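The branching paths of Melholm

Printed gamebooks are built backwards. Pongsak Inthanon, author of the Melholm series for readers aged eight to 12, writes his endings first and assigns section numbers last. The third volume, The Salt Warden, runs to 169 numbered sections and 34 endings, of which four count as a win.

Each section is logged in a spreadsheet with its inbound and outbound links. A section with no inbound link is an orphan and gets cut or reattached. Early drafts of the first book had nine.
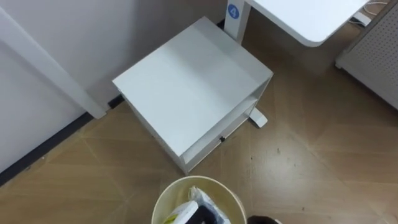

Numbering is then scrambled so that neighbouring sections on the page are unrelated in the story. Inthanon keeps a minimum gap of five between a choice and its result, which stops a reader's eye catching the outcome before the decision is made. Dice were dropped after volume one. Children in the test group skipped the rolls and recorded whatever score they needed.

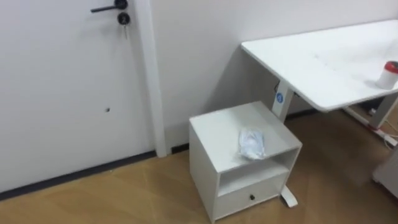
A door with the key in the lock.

Testing is handled by Decha Chareonsuk, an editor at Baert, who plays every route by hand and notes its length. The Salt Warden produced nearly 971 distinct routes, the shortest ending after six sections. Chareonsuk asked for that one to be lengthened – a reader who loses on the second page tends to put the book down.

Inventory remains the hardest part to control. The reader may carry three items, and any section that calls on one must also work for a reader who left it behind. Inthanon colour-codes these in the spreadsheet. The fourth volume, set in the river port of Prandness, adds a fourth item and is now in its second round of testing.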